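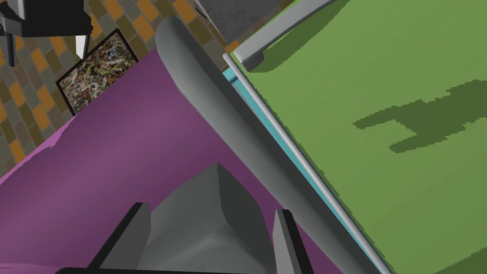 Simulated kitchen cell, view from the robot: two grippers, gray rim, bar handle on the green face.

Redeck Pre-Run Safety Checklist for Two-Arm Household Tasks, with Comments
Applies to: simulated scenes and the matching Leka bench
Last revised 20 March 2021

Thank you for taking the time to go through this list before you press start. I know it is long, and I know most of you could set up a two-arm run in your sleep by now, but the list has grown out of small mishaps that all of us have had at one point or another, and I would much prefer a slow morning to a bent finger. Please fill it in fresh for each scene and don't copy it over from the last one. The comments under each line are mine, and you are very welcome to add your own in the shared copy.

Section A. Before the arms move

A1. Scene loaded and matches the scene sheet. [ ] Yes [ ] No
Comment: Read the sheet with the scene open beside it. On Vondari scene 343 we once ran most of a batch with the wrong tabletop height, and everything looked perfectly lovely until the first reach.

A2. Both grippers respond, open and close fully. [ ] Yes [ ] No
Comment: One at a time, please, left first and then right. If you test them together it is very easy to see one move and believe you saw two.

A3. Stop command tested from the keyboard and from the pendant. [ ] Yes [ ] No
Comment: Yes, even in simulation! Good habits carry over to the bench, and so do bad ones.

A4. Speed limit set to 93 mm per second or lower for the first pass. [ ] Yes [ ] No
Comment: You may raise it later once the path has been watched from start to finish. Some of you find this painfully slow, and I do sympathize, but the first pass is for looking.

Section B. Reach and clearance

B1. Handles, rims and rods near the path marked as contact hazards. [ ] Yes [ ] No
Comment: A bar handle sticks out farther than you expect when you are looking along the face it is mounted on. Turn the view and look at it side-on before you decide there is room. Thin rods along an edge deserve the same care, as the collision model sometimes drops them altogether.

B2. Shadows checked against solid parts. [ ] Yes [ ] No
Comment: Shadows in these scenes have stair-step edges and can look a great deal like an object, especially on a plain colored surface. If you are unsure, click on it. If nothing gets selected, try once more from another angle before you move on.

B3. Arms kept apart by the minimum spacing on the sheet. [ ] Yes [ ] No
Comment: Measure from the widest part of each gripper body and not from the fingertips. It's the blocky part behind the fingers that tends to meet its neighbor.

B4. Cables and loose lines outside the swing of both arms. [ ] Yes [ ] No

Section C. Holding and placing

C1. Held item gripped at the point named on the sheet. [ ] Yes [ ] No
Comment: With slim items I like to pause after the grip and take a good long look before any travel. It costs a few seconds and has saved me far more than that.

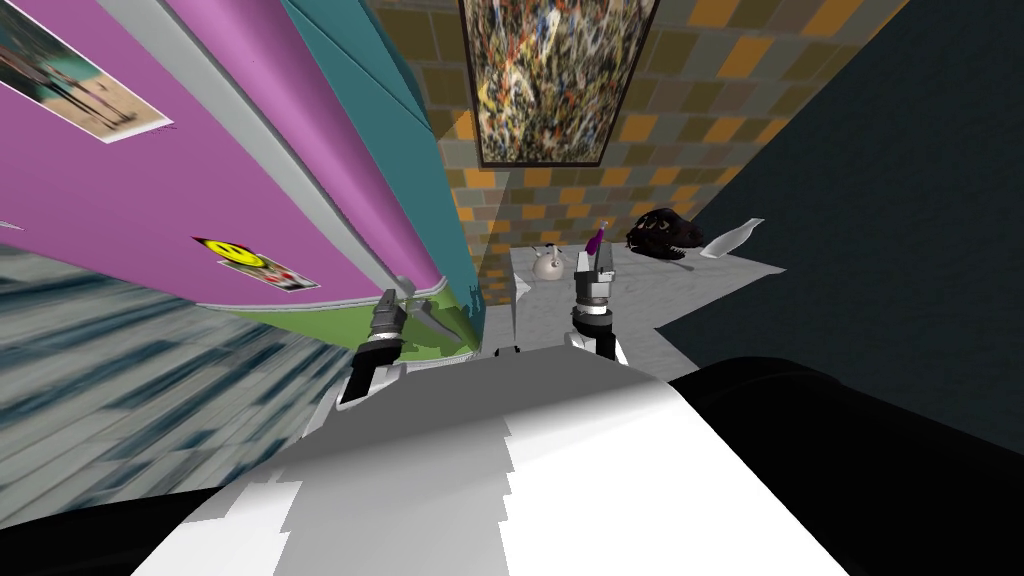 When one arm is holding something and the other is free, the free arm is the one I would ask you to watch. Our eyes go to the item, quite naturally, and meanwhile the other gripper may be hovering close to a piece of furniture.

C2. Free arm parked or given its own clear path. [ ] Yes [ ] No

C3. Items on the tabletop listed, with their tallest point noted. [ ] Yes [ ] No
Comment: Include spouts, lids and anything else that pokes out. Small blocks near a corner are easily missed, so do look along the front edge too.

C4. Held item carried above the tallest point on the table. [ ] Yes [ ] No

Section D. After the run

D1. Both grippers empty and returned to home. [ ] Yes [ ] No

D2. Contact log saved, including light touches. [ ] Yes [ ] No
Comment: Use form 1210, the Grosow version. The older form from October has no box for light touches, and those are the ones I most like to read.

D3. Any "No" above explained in writing. [ ] Yes [ ] No
Comment: A sentence or two is plenty. If you had three or more, please stop there and have a second person go through the scene with you before the next run.

Checked by: ____________ Scene number: ____________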